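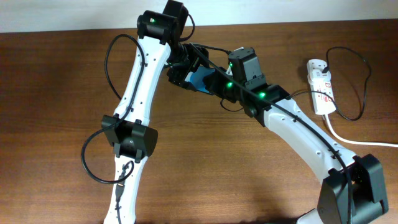 **Surnow says its small arms can learn desk chores in a day. The numbers need a closer look**

A robot learning method called Plodell can teach a pair of low-cost arms to do fiddly jobs around a desk after 24 hours of training, according to a paper posted in October by Surnow, a robotics startup, and the Bednarek Institute. The headline figure is a 90 percent success rate on work that includes plugging in cables and flipping switches.

That would be a strong result for hardware this cheap. It would also be a strong result for hardware that costs a great deal more, and so the paper has been passed around quickly. Most of the people passing it around seem to have stopped at the abstract.

The claim itself is simple enough. Most teams that want a robot to copy a person start by collecting demonstrations, with somebody guiding the arms through the same job over and over. Surnow collected 2000 of these at a test site it calls Parkanari. The usual next step is to feed the whole pile to a neural network and hope the good runs outweigh the clumsy ones. Plodell adds a sorting stage. It cuts each demonstration into short pieces, scores every piece by how well the network can predict what comes next, and drops the low scorers before the main training begins.

The authors say the sorting is what makes the difference. With the same arms and the same network, but without the sorting, the success rate was "substantially lower." The main text doesn't say how much lower. A chart in the appendix shows two bars and a scale that starts well above zero.
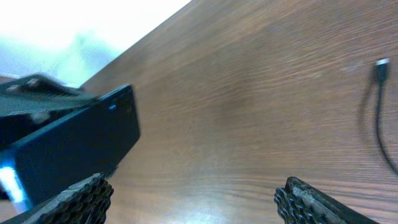 *Wrist camera view at the Parkanari bench, with the gripper open and a thin black cable on the table to the right.*

Wrist cameras do much of the work in this setup, and the paper is at its best when it talks about them. A camera that rides along with the gripper sees small things at close range, and it also blurs whenever the hand moves quickly. The authors found that the scoring stage was throwing out a lot of fast motion simply because the views were smeared, whether or not the motion was any good. They fixed this by scoring the joint positions along with the camera views. It is a sensible repair, plainly described, and other groups could try it tomorrow.

The trouble starts with the test itself. The 90 percent figure covers 3 tasks, lumped together. Two are described as "contact tasks," where the arm has to reach a spot and press or touch it. Only one involves putting a plug into something. The paper gives no separate score for each. If the arm was nearly perfect at pressing and poor at plugging, the average could still look healthy, and plugging is the one that other labs have struggled with.

Success is a slippery word at this scale. In the tests, a trial counted as a pass if the fingertip came to rest on the target part before the time limit ran out. For a switch, the paper doesn't require that the switch change state. Consider a typical power strip of the kind used at Parkanari, with two white rocker buttons in orange surrounds a short distance apart. A black fingertip can overlap the side of the lower one, touching it or very close to it, and from a picture alone it's hard to say whether anything has been pressed. A simple check on whether power was flowing would have settled the matter for every trial. The paper doesn't mention one.

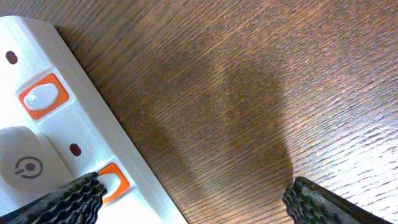 Surnow's answer, in a short set of notes posted with the code, is that touch was chosen as the measure so that every task could be scored the same way. That's a fair aim. It also happens to be the easiest version of the test to pass. A rocker button is a small part with a right side and a wrong side, and on a strip like the one in the wrist view, a finger leaning over from the left reaches only part of the lower button. Whether that's enough to flip it is the entire job, as far as anyone who wants a robot to turn things on is concerned. The notes promise "functional scoring" in a later version and give no date.

Then there's the matter of the table. All of the demonstrations and all of the tests were done on one wooden bench, against one white wall, under the same lights. The objects were shifted between trials, though the paper says they stayed inside the area covered by the training data. Nothing was swapped for a different model. A network trained this way may have learned how to find a switch. It may also have learned where switches tend to be on this bench, and the paper offers no way to tell those apart.

The 24-hour figure has a catch as well. It covers training time on the computer and leaves out the time spent guiding the arms by hand. With 2000 demonstrations, that is a lot of somebody's working life — and for a small shop or a school lab it's likely to be the bigger cost by far. The launch post on Surnow's site says the arms "learn in a day," with no mention of the part before the day began.

None of this means the method is bad. Sorting demonstrations before training is a reasonable idea, and the fix for blurred views looks useful even if the headline number shrinks. The code is public, as are the joint recordings, and an outside group could rerun the sorting stage without owning the same arms. The camera footage hasn't been released. Surnow says it is "being prepared."

Three things would help in the meantime: a separate score for each task, a chart with a scale that starts at zero, and a run on a different table with a different power strip. The last could be done on a Saturday.

Surnow plans to sell Plodell as a paid add-on for its two-arm kit. No price has been posted. The Bednarek Institute, which supplied the computers used for training, lists the project on its site as ongoing, and the paper has not yet been through peer review.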